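pateo-logrotate

README, last touched 7 May 2024

Log rotation setup for the Pateo boxes. Config files plus one shell script. Meant for people who already have root on a Linux server and want old logs to stop eating the disk. If you only have a control panel login this won't help you, ask Ridwan.

What's in the repo

rotate.d/ — one file per service (web, mail, database, the Herkness sync job)
bin/check-logs.sh — prints what is due and what got skipped
bin/install.sh — copies rotate.d/ to /etc/logrotate.d/
old/ — Tirta's cron scripts from before. Do not run. Kept for the comments in them.

Needs

logrotate, any version from the stock repos is fine
bash
cron or a systemd timer, one or the other. Not both!! Two of them running at the same time is how we lost the mail logs in September.

Install

Clone it, cd in, then as root:

bash bin/install.sh

It won't overwrite a file you've edited by hand. It writes a .new next to it and tells you. Compare, merge, delete the .new one. Don't leave it sitting there, logrotate reads everything in that directory with a few exceptions and .new is not one of the exceptions.

Dry run before you trust it:

logrotate -d /etc/logrotate.conf

The -d flag changes nothing on disk. Read the output, all of it. Duplicate entry errors mean the distro package already shipped a file for the same log. Remove ours or theirs, your call, on our boxes we remove theirs.

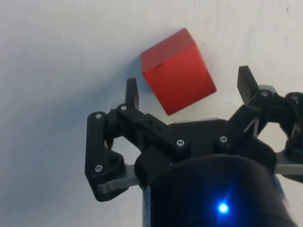 Force a real run:

logrotate -f /etc/logrotate.conf

Then look in /var/log. Should see the .1 files. No .gz yet, delaycompress is on everywhere so compression is one cycle behind.

Defaults

weekly
rotate 78
compress
delaycompress
missingok
notifempty

78 weeks is Prasert's number, he wanted a year and a half. Small disk? Lower it. Web log on Brarkport is set to daily instead, that one grows fast. Before we set it up there were 3,622 files in the app log directory and ls took forever.

Permissions

The create line matters. If the new file comes up owned by root and the service runs as its own user, the service just quietly stops logging. No error anywhere usefull. Check the user name in each file in rotate.d/ against your own system, web server user is different between Debian and CentOS and ours are written for CentOS.

If logrotate says "parent directory has insecure permissions" add a su line with the right user and group. Don't chmod 777 the thing. Please.
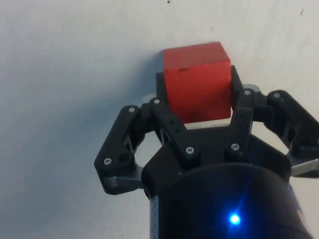
copytruncate

Only used for the Herkness sync job. It can't reopen its log on a signal, so we copy and truncate. You can lose a few lines between the copy and the truncate — fine for sync, not fine for mail or database. Don't spread it around.

Everything else gets a reload in postrotate. With sharedscripts, so it reloads once and not once per log.

SELinux

If it works by hand but not from cron, look here first. Logs outside /var/log need the right context:

semanage fcontext -a -t var_log_t "/srv/oei/logs(/.*)?"
restorecon -Rv /srv/oei/logs

That's the path on the Oei server, change it to yours.

Known problems

- check-logs.sh reads the state file from /var/lib/logrotate/logrotate.status. Debian keeps it at /var/lib/logrotate/status. Set STATE= at the top of the script.
- dateext and plain numbers don't mix. If you switch halfway the old numbered files never get cleaned up, have to delete them yourself.
- file names with spaces need quotes in the config. Yes somebody did this
- no tests

TODO

size limit for the database slow log
move install.sh to a Makefile, maybe
Melati's patch for journald, still havent merged it

Changes go through Faizal Nugroho or Melati Halim. Small fixes, just send them. Anything touching the mail config, ask before you push.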